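17. Januar 2019

Budgettag. Seit dem Frühstück sitze ich über der Tabelle, die Gebhard Ammann »Investitionsplan« nennt und ich »Wunschzettel mit Summenzeile«. Bis August muss alles bestellt sein, was wir dieses Jahr noch haben wollen, danach macht Kestel die Kasse zu und man bekommt nicht einmal mehr Kabelbinder ohne Unterschrift.

Der große Posten ist die zweite Zelle. Angebot von Skorkport liegt vor, Angebot von Nassar liegt vor, und sie lassen sich so gut vergleichen wie ein Fahrrad mit einer Monatskarte. Skorkport rechnet die Arme einzeln und schenkt uns die Montage. Nassar rechnet die Montage in Stunden ab und schenkt uns eine Schulung, in der man lernt, wen man anruft, wenn die Montage nicht gehalten hat. Gebhard ist für Nassar. Gebhard ist immer für den, der zuletzt angerufen hat.

Dann die Kleinteile. Aluprofile, 15 Stück in zwei Längen, dazu Winkel, Nutensteine, Schrauben. Die Nutensteine stehen mit 244 Euro drin, und ich habe lange auf diese Zahl geschaut. Wo bleiben die Dinger? Vom letzten Beutel ist noch eine Handvoll da, der Rest liegt vermutlich unter dem Schrank, bei den Inbusschlüsseln von 2017.
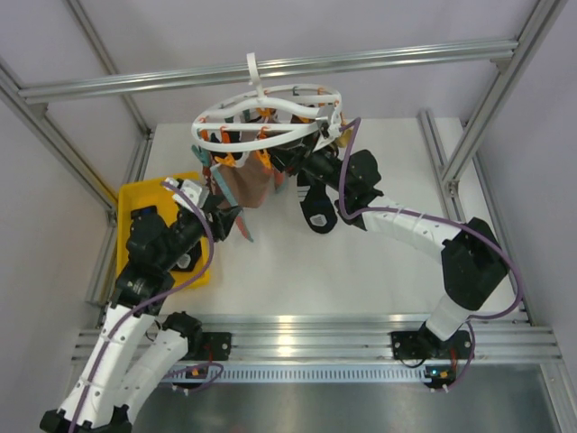

Am meisten Ärger macht wie immer das, was am wenigsten kostet. Für die Wäscheaufgaben habe ich einen Posten »Textilien und Zubehör« angelegt: Hänger mit Klammern, Stoffstücke in mehreren Farben, Ersatzklammern. Der Einkauf schickt ihn zurück mit der Frage, ob das privat sei. Ich habe geantwortet, dass ich meine Wäsche zu Hause auf einen Ständer hänge und dafür keine Greifer brauche. Keine Antwort bisher. Wahrscheinlich wird jetzt geprüft, ob es eine Kostenstelle für Haushaltswaren gibt. Es gibt sie sicher, und sie gehört sicher der Kantine.

Ersatzfinger für die Greifer: 553 Euro der Satz, und ich will 2 Sätze. Gebhard will einen. »Die halten doch.« Ja, Gebhard, bis sie nicht mehr halten, und dann sechs Wochen Lieferzeit. Ich habe zwei eingetragen und die Zeile klein formatiert.

Nachmittags rief noch Flesum an — wegen des Wartungsvertrags für die alte Zelle. Er verlängert sich automatisch, wenn man nicht kündigt, und die Kündigungsfrist war im Dezember. Sehr freundliche Dame. Ich habe den Posten eingetragen und ihn »Lehrgeld« genannt, danach wieder gelöscht und »Wartung« geschrieben, weil Kestel auch die Kommentare liest.

Morgen früh will Gebhard die Tabelle sehen. Kabel habe ich noch gar nicht drin. Kabel vergesse ich jedes Jahr.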